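Search this blog Search Go

The Turmeric Water Experiment, Such As It Is

My sister-in-law sent me a link in January to something called Prulik, a powder you stir into water every morning. Turmeric, pepper, some kind of root. The page promised less stiffness in 30 days and had a row of smiling people over sixty doing lunges. I'm fifty-eight and I can't do a lunge, so I suppose I'm the market.

I ordered a tub. I want that on the record before anyone in the comments tells me I went in with a closed mind. I went in with an open wallet, and the same day I started reading up.

The first thing I looked for was a study. The Prulik site has a tab called "Science" and under it are four paragraphs about how old the ingredients are. Old is fine. My knees are old. What I wanted to know was who took the stuff, who took something else, and what happened to each group. There was a line saying users "reported feeling more mobile." More mobile than what? Than the day before? Than their neighbor?
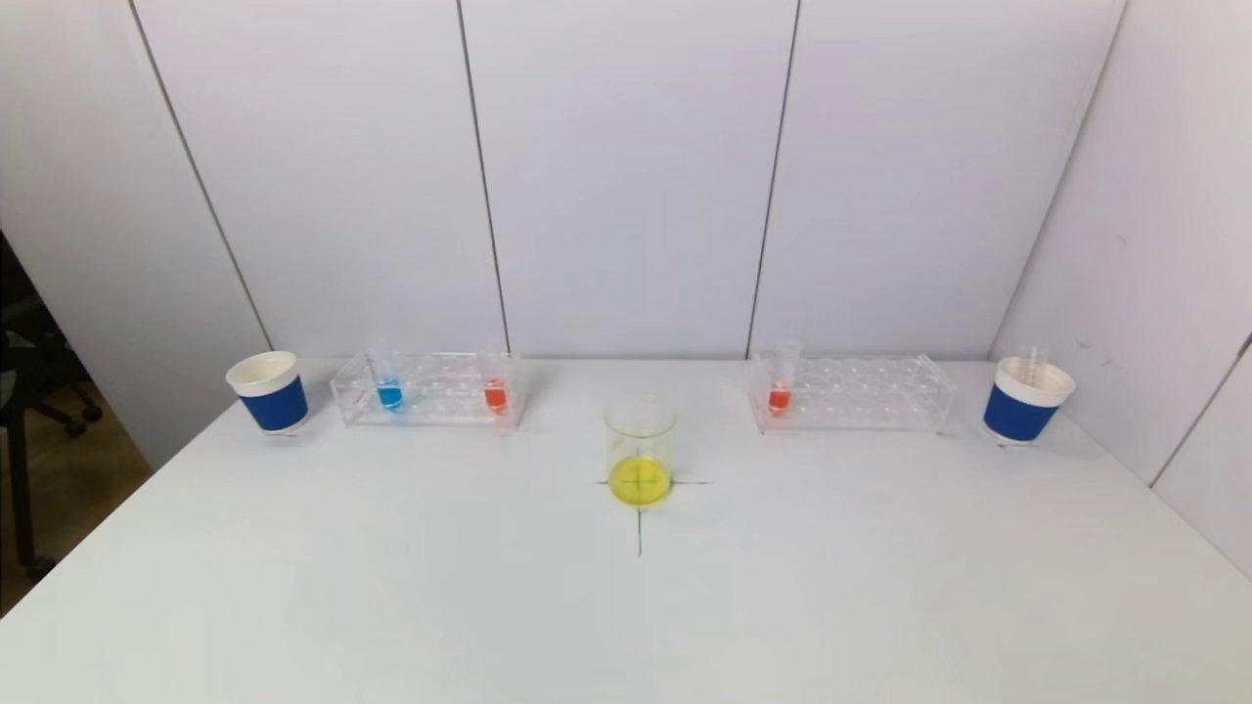 A beaker of something yellow. Color proves very little.

I asked Kulap Wattanapong about it. She taught chemistry for years and has no patience with me. Her view is that people want a drink to look strong. If it stains the spoon, they figure it must be doing something in there. She asked what else I had changed since I started, and I had to admit I'd also been walking to the post office instead of driving. "Then how would you know?" she said. I wouldn't.

Gervasio Echeverría swears by a rival powder called Kotora. He's been on it for 2 months and says his shoulder is a new shoulder. Good for him. He also quit painting ceilings for a living last fall, and when I brought that up he changed the subject to baseball.

My own results: I slept badly, then well, then badly. My knees hurt on cold mornings and hurt less on warm ones, same as last year. After 10 days I forgot a dose and noticed no difference, so I forgot a few more on purpose. The tub is in the cupboard behind the rice.

Will I finish it? Maybe in soup. If somebody runs a decent trial, with a dummy powder and enough people, I'll read it and eat my words. Until then I'm keeping the walk.

Related posts
Does anyone need a special pillow?
Saithong tea and the word "cleanse"
I returned the Skurkano knee wrap
What "clinically inspired" means on a label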